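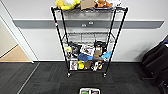

Cudeck jingle

The Cudeck jingle is an advertising song written for Cudeck, a regional chain of mattress stores, and used in its radio and television spots for 10 years. It runs four notes longer than the company asked for. Trade writers usually bring it up as an early case of a retailer becoming better known for its song than for anything it sold, a distinction the retailer did not enjoy.

Background

Cudeck had 229 stores at its peak and, by its own account, no particular image. Its founder, Edmund Mazurek, distrusted advertising and had for years limited it to the sides of delivery trucks. When a rival chain hired a country singer for its spring sale, Mazurek gave in and called the agency Genumico, asking for "something short that does not rhyme with bed."

Genumico handed the job to staff composer Bit-na Nam, who wrote the melody in an afternoon. The lyric, by copywriter Loan Trịnh, consists of the company name sung twice, a phone number, and the word "tonight." Trịnh later said that the word was there to fill a bar and that she had expected it to be cut. Mazurek liked it and extended store hours to match.

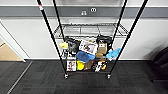
The demo was sung by Hạnh Dương, a receptionist at the agency, as a guide for a professional vocalist. Three professionals were tried and all were judged to sound too interested in mattresses. Dương's version went to air in February.

Reception

Sales rose in the first season, although Cudeck had also cut its prices, and the two sides never agreed on which had done the work. Surveys paid for by the agency found that most listeners could sing the phone number. Fewer could say what Cudeck sold, with furniture, carpet and personal injury law among the popular answers.

The number itself belonged to a single store, whose line was busy for most of the campaign. A toll-free number was proposed but did not fit the tune.

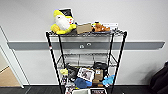 Plush toys and a small cardboard box on a wire shelf.

A dance remix was issued to record stores as a promotion. It was played at two minor league ballparks, one of which stopped when the visiting team complained.

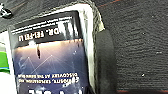 Royalty dispute

Dương had been paid her ordinary hourly wage for the recording and asked for a performer's share in the campaign's fourth year. Genumico argued that she had been at work at the time. Her lawyer, Huệ Lại, replied that nothing in a receptionist's duties mentioned singing, and produced the job posting. The matter was settled privately. Dương re-recorded the song the following year at a considerably better rate, and most listeners preferred the first version.

Later use

Cudeck was sold to the bedding group Clinimden, which dropped the jingle in favor of a spoken slogan, then brought it back as hold music. Nam kept the right to perform the melody in concert and has done so once, as an encore, without the phone number.

See also
Sonic logo
Hold music
Radio advertising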